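**Progress report, June -- gripper comparison in simulation**
To: Marina Pappas, Rakach
From: Antigoni Athanasiadis, Sketirby

We have had a really good spell on this, and I'm pleased to say the simulated half of the comparison is nearly where we promised it would be. You asked for more detail on how we set up the trials and less on the software underneath, so I've tried to stick to that.

**What we have been testing**

There are 2 grippers in the running: the Piver, which your team lent us, and the Gkikas, which Angeliki Gkikas adapted from an older design of hers. Both now run under the same controller. That was the biggest job of the period and it took longer than I would have liked, as the two models came with different ideas about where the wrist ends and the gripper begins. Valentin Mallet rewrote the mounting part from scratch. Swapping one gripper for the other is now a single line in the settings file, and I can't tell you how much easier that has made everybody's life!

The test room has come on a lot as well. We started with a bare floor and a few plain shapes, which told us very little. It now has drawers with bar handles, a dresser, a mix of odd-shaped objects and some low blocks the arm has to work over without touching.
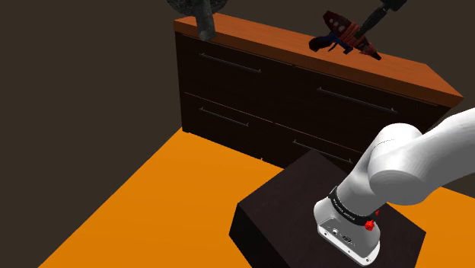
We settled on two views for every trial, one fixed in the room and one close to the gripper. Mitsuko Sekiguchi argued for the close view from the start, and she was right. From across the room a poor grasp and a good one look much the same until the object falls. Up close you can spot a finger going in at the wrong angle well before it matters, and we can stop the run there and save the time.

**Numbers so far**

We have logged 2593 trials across both grippers. Of those, 712 have been checked by a person, and the rest have only the automatic pass or fail mark. I'd ask you not to read much into the automatic marks yet. They are too kind to the Piver when it pinches an object right at the fingertips, as a grasp that lasts half a second is still counted as a pass. Mitsuko is changing the rule so that the object has to stay held while the arm moves away.

The time limit for each trial is 60 seconds. We may shorten it, as most failed runs are plainly lost long before that.

**What we are finding**

Handles are going well. Both grippers cope with straight bars when they come at them square on, and the Gkikas puts up with a bit of tilt too. The ringed shapes are much harder, and much more fun. The surface changes width every few millimetres, so the fingers touch in one place, slip, and touch again in another. Valentin has spent days on this alone and has got the contact behaviour to the point where the same start gives the same finish, which it certainly did not in the spring.

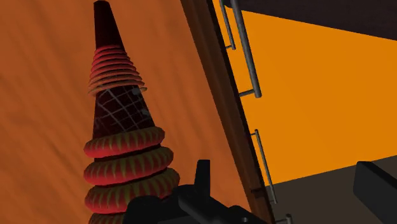
Tight spaces are the other thing to mention. When an object stands close to a cabinet side, the width of the open gripper matters more than how hard it can squeeze. We had not given that much weight in the original plan -- strength had its own section and opening width got half a line. Angeliki would like to add a small set of trials on this point, and I support her. It needs no extra money, only a swap with the heavy-lift trials, which can move to the next period.

**Problems**

The close view sometimes loses the object behind the gripper's own fingers at the moment of contact. We are trying a second camera position on the wrist. The lighting is also darker than it should be in the corners of the room, and the object finder struggles with dark brown things there. Both are on Valentin's list.

**Next**

- Finish the new pass rule and re-mark all the logged trials
- Run the cabinet-side trials with both grippers, if you agree to the swap
- Choose the wrist camera position
- Start fitting the Piver to the real arm

Could you let me know about the swap when you get the chance? Angeliki has the trial list ready, and we can begin the same morning we hear from you.

Antigoni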